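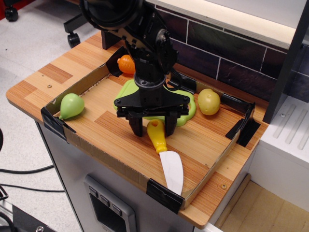 Toy food items and a utensil in a cardboard tray on a play-kitchen counter.

Children's Dentistry at the Urville Clinic: Frequently Asked Questions

When should my child first see a dentist?
We recommend a first visit when the first tooth appears, and no later than the first birthday. Children of any age may be registered if a parent is already a patient of the clinic.

What happens at the first visit?
The dentist counts the teeth, checks the gums and bite, and talks with you about brushing and diet. Very young children are usually examined on a parent's lap. No treatment is given at a first visit unless the child is in pain.

Who will treat my child?
Children's appointments are shared between Dr. Zsolt Csonka and Dr. Jawad Paracha. You may ask for either dentist when booking — we cannot always offer a choice for emergency visits.

May I stay in the room?
Yes. One parent or guardian may remain throughout. For treatment under sedation, you will be asked to wait outside once your child is settled.

Are baby teeth worth filling?
In most cases, yes. Baby teeth hold space for the adult teeth, and untreated decay can lead to pain and infection. If a tooth is close to falling out, the dentist may advise leaving it alone.

Does the clinic offer sealants?
Sealants are offered once the first adult molars have come through. They are checked at each routine visit and repaired if worn.

What should I do if an adult tooth is knocked out?
Hold it by the crown, not the root. Place it in milk and call us at once. Do not try to put a baby tooth back in.

How do I change or cancel an appointment?
Please give two working days' notice. Call the front desk at extension 472, or speak to the staff at our Cotunby office.

Last reviewed: 31/08/2022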